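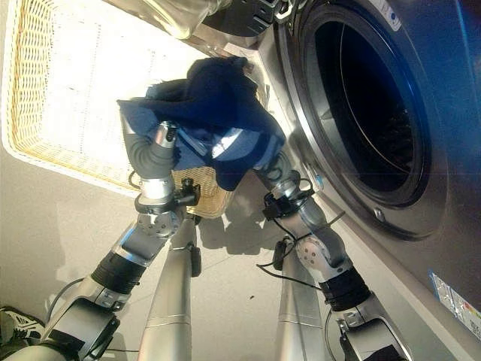
Stosusel Customer Orders and Dispatch Team

Pallet orders move to a new booking system

Trade customers who order printed cartons and mailing boxes from Stosusel will be able to choose their own delivery slot from Thu 10 October. The change applies to every order shipped on a pallet from the Trorville plant. Small parcels will go on being sent by courier in the usual way.

Until now, delivery days were set by the dispatch office after an order had been packed, and customers were told by email the evening before. Under the new system, a booking link goes out as soon as the artwork proof is approved. Customers pick a morning or afternoon slot and can change it once without charge, up to noon on the working day before delivery.

Violeta Zúñiga, who runs customer orders, said the old method had caused too many wasted trips. In June the plant sent out 2178 pallets, and 89 of them came back because the receiving site was closed or had no one available to unload.

"Most of those were small businesses with one or two people on site," Zúñiga said. "If they're out making their own deliveries when our truck pulls up, the driver can't leave a pallet on the sidewalk. It has to come back here and go out again, and they've lost two days."

A trial over the summer covered eight regular customers, among them the kitchenware seller Unbridge. Facundo Orellana handles receiving there and said the afternoon slots had been the most useful part.

"We don't have a dock, so I need to clear the side door before anything can come in," he said. "Knowing it's after one o'clock is enough for me."

The trial also turned up a problem with tail lifts. Several customers booked a slot without noting that they had no forklift, and the wrong truck was sent. The booking page now asks the question before it shows any times – an order can't be confirmed until it has been answered.

Prices for standard delivery stay the same. Redelivery after a missed slot will be charged at the carrier's rate, where it was previously covered by the plant. Customers who have an open dispute over an earlier redelivery should speak to Milagros Maldonado in accounts, who will close those out under the old terms.

Production times are not affected. Plain stock cartons are still ready in two working days, and printed cartons in six from proof approval. Orders that use the heavier double-wall board may take longer while the second cutting line at the Sepúlveda building is being serviced. Baltasar Aravena, the line supervisor, expects that work to be finished within three weeks.

Customers who prefer to book by phone can call the dispatch desk on extension 2139, weekdays from eight to four. Standing orders will be moved over automatically – the first booking link will arrive with the next order confirmation.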